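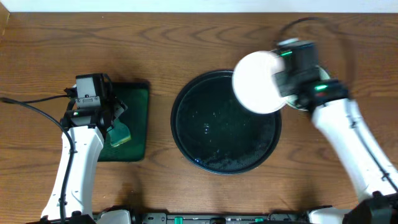
Home | Syllabus | Notes | Labs | Contact

Unit 4: Faults in Two-Arm Handling
Case notes: dropped plate in the washing task

Prepared by Océane Girard. Lab questions to Yoon-hee Noh.

1. Task

The left arm holds the sponge. The right arm holds the plate over the water tray. A cycle consists of dip, lift, scrub, rinse and release. The Kemberg cell logged 2,151 cycles before the fault discussed in this unit.

2. Event

During a lift, the plate turned in the right gripper and fell back into the tray. Water reached the table. The controller did not stop. The right arm carried on to the scrub pose with closed, empty fingers, and the left arm pushed the sponge into the space where the plate should have been. The operator pressed the stop button 2 seconds later. There was no injury and no damage to either arm.

3. What the log shows

Finger width dropped to its closed limit at the moment of loss. The value was recorded but not checked. Grip force had been falling over the previous 91 cycles, within the allowed band each time. The alarm compared each reading with a fixed limit and took no account of the trend.

4. Causes

Direct: low friction at the finger pads. Soap film was found on both pads at inspection.
Contributing: grip was confirmed once, at pickup, and never again during the cycle.
Contributing: the two arms ran on separate programs with no shared "object held" signal. The left arm had no means of knowing the plate was gone.

5. Changes made

Finger width is now read throughout the lift, and a closed reading halts both arms. Lift speed was reduced. Pads are wiped at the start of each run. Cable entries and joint seals are checked after any spill, with power off.

6. For the lab session

Read the Torgate log extract before you come. Mark the earliest cycle at which a trend alarm could have tripped, and state the window length you used. Consider also whether halting both arms is the right response when one of them is holding a plate over water. Groups disagreed on this in February.

Contact: course office, Ross Building | Back to top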